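How I Sort Out the Small Stuff: Bowls, Lids, Spoons and One Cutting Board

Posted 1 May 2018 in Kitchen

I put this off all through April. Our dish cupboard had reached the stage where opening the door meant catching something, and the drawer under it was worse (spoons, lids, more spoons, lids belonging to things we gave away years ago). So last weekend I finally got everything out and did it the way my aunt does, which is on a big table with a board in the middle. It took me 85 minutes including a coffee, and I've had a few people ask how it works, so I'm writing it up properly.

What you need: a table you can spread out on, one tray with a rim, one cutting board, a bowl or two you don't mind using as holders, and a clean cloth folded up small. That's it! I don't buy organizers for this. I had a set of drawer dividers from Plosar once and they slid around so much that I ended up using them for seed packets.

Step 1. Clear the table first. Completely. I know it's tempting to push the mail to one end and start, but you'll want that end later.

Step 2. Put the tray down and stack your bowls on it by size. Same-size bowls nest together, and if one rocks when you set it in the stack, it probably belongs to a different set. Mine are mint green and I love them – they go with nothing else in the house. Any bowl that's a different color or shape stays off the tray for now, over to one side.
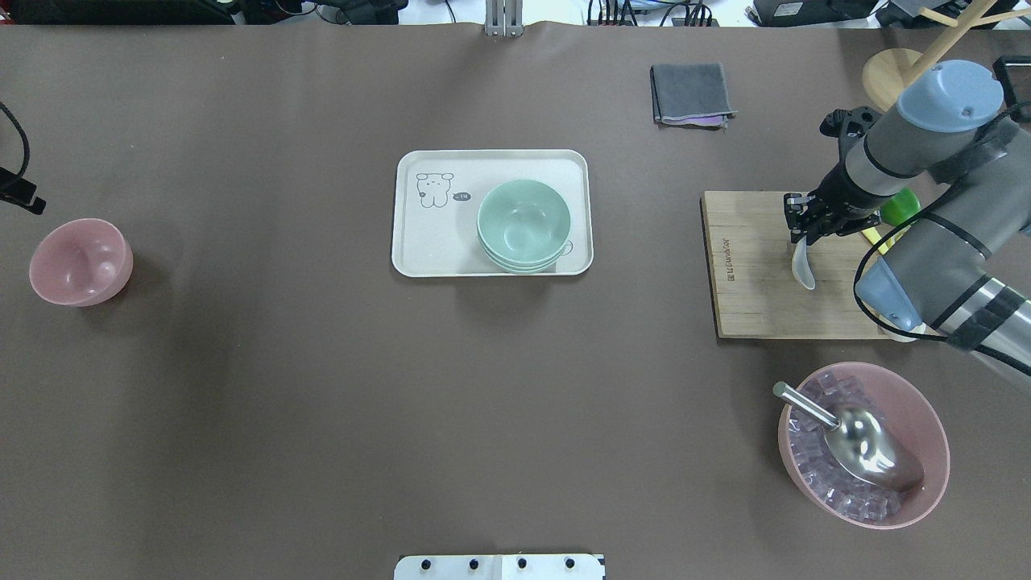
Step 3. Now the board. Everything small goes through the board, one piece at a time. Pick up a spoon, put it down on the wood, look at it. Is it cracked? Is it stained that orange color that never comes out? Do you have a better one? If it's staying, it goes in a bowl with the other small utensils. If it's going, it goes in a bag at the end of the table. I use a clear bag so that I can change my mind without digging.

Go slowly on this part. The first time I tried it I was grabbing handfuls, and I threw out the measuring scoop from my Tedura rice cooker, and you would not believe how hard it is to measure rice for that thing with a coffee mug.

Step 4. Lids. Ugh. Lay them flat on the board so you can see them all at once, and don't stack them, or the little ones vanish. Then take your containers one by one and try the lids on. I give each lid 3 tries with likely partners, and after that it's out. Rings and seals count as lids for this step, so check which lid they came off before you toss them.

I used to match by color, by the way, and I've stopped. My old Claeys jars came with yellow tops and so did half of the cheap boxes I bought later, and they don't fit each other at all.
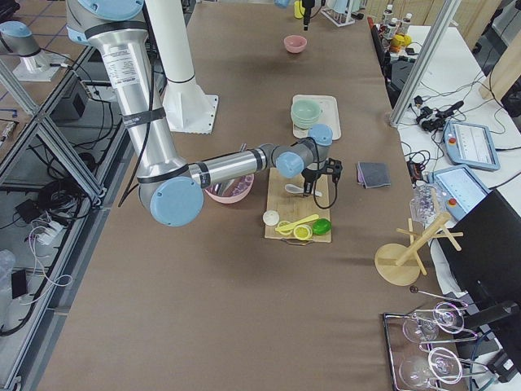
Step 5. Mugs and glasses get their own end of the table. If you have a mug tree, stand it there before you start and hang things as you go. Leave a bit of space between the tree and anything breakable, because mugs swing. For stemmed glasses I like a wire rack, and I check each rim with a fingertip (gently, please) before it goes back in the cupboard.

Step 6. Wipe down. This is what the folded cloth is for. I do the shelves with plain warm water and a drop of dish soap, top shelf first, and leave the doors open 10 minutes before anything goes back.

Step 7. Load the cupboard from the back. Big bowls at the bottom, the nested stack at elbow height, the oddball bowls in front where you'll use them for snacks and lemon slices and whatever else. Spoons go in the drawer, handles toward you. I keep 8 out and the rest live in a Sama cookie tin on the high shelf for when we have company.

The board goes back last, standing on its edge. If yours is looking thirsty, rub in a little mineral oil and leave it overnight before you put it away.
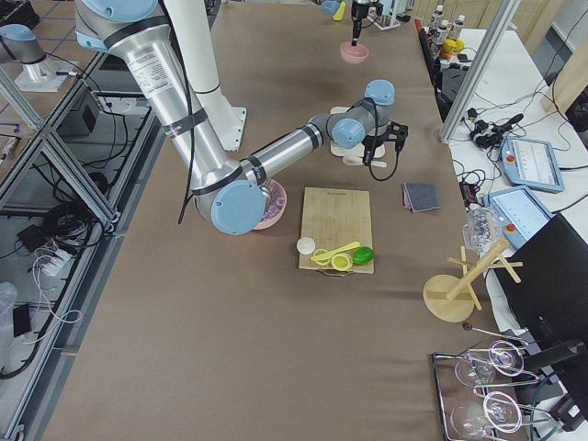
Hafiz Purba wrote in to say that he does the lids before anything else, while he still has the patience for them, and that he puts a pencil mark under each container once its lid is found. He also wants to know whether the mineral oil is all right on a board he uses for onions. Yes, Hafiz, food-grade is fine, just give the board a good wash and let it dry all the way first. I'm going to try your pencil marks next time, though I think I'll use masking tape on the plastic ones.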